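Work and Automation, Unit 4 notes
B. Vahidi
Reading: Juvden packet, July 2019, first half only

Leftover from last time: difference between a task and a job. Keep it in mind, everything today hangs on it. A sorting line is one job title and maybe a dozen tasks.

Case: Cumar plant, packaging returns. 49 people on the sorting floor before the change. Three shifts. Pay by the hour, small bonus for rate. Work is: pick up wrapper, look, decide, drop in bin. Repeat. Sore wrists, sore necks, people rotate out after a while.

What came in: arms on the easy stream first. Hard stream stayed with people. Read that twice, it matters for the exam.

What changed for the sorters
- Fewer picks per hour by hand, but every one is a harder pick. Old rate target was 700 an hour, and management kept it for two months. Big fight over this. You can't hold an easy-stream rate on hard-stream items.
- New task: clearing jams. Not in anyones job description at first, so not paid for.
- New task: checking bins after the arm. Dull. People said it was worse than sorting.
- Talk dropped off. Used to stand elbow to elbow, now spread out between cells.
- Some got training (Kordestani course, evenings, own time until the union stepped in).

What changed for supervisors
Less walking, more screen. The Sonus log gave 1186 stops in the first month, and supervisors had to give a reason for each one. Reason codes were bad. "Other" got used most. So the log says less than it seems to.

Why wrappers are hard
Soft, crushed, no two the same shape. Print folds over on itself so the logo may be hidden. Light bounces off the edges. A person feels the thing as they grab it, adjusts without thinking. Compare bottles or boxes (Unit 2).

Look at how the items lie before a pick: one diagonal, one twisted lengthwise, one partly behind the finger. Different bin colors for different groups. Ask yourself what a new hire would need to be told about this table, then what the arm would need.

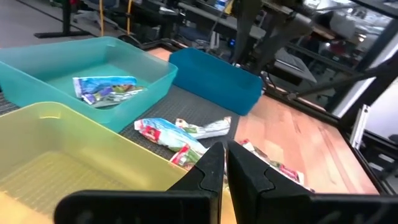 For next week
1. One page: pick a job you have had, list the tasks, mark which ones could go to a machine and who gets teh leftovers.
2. Finish the Juvden packet.
3. Group 4 presents first, bring printouts.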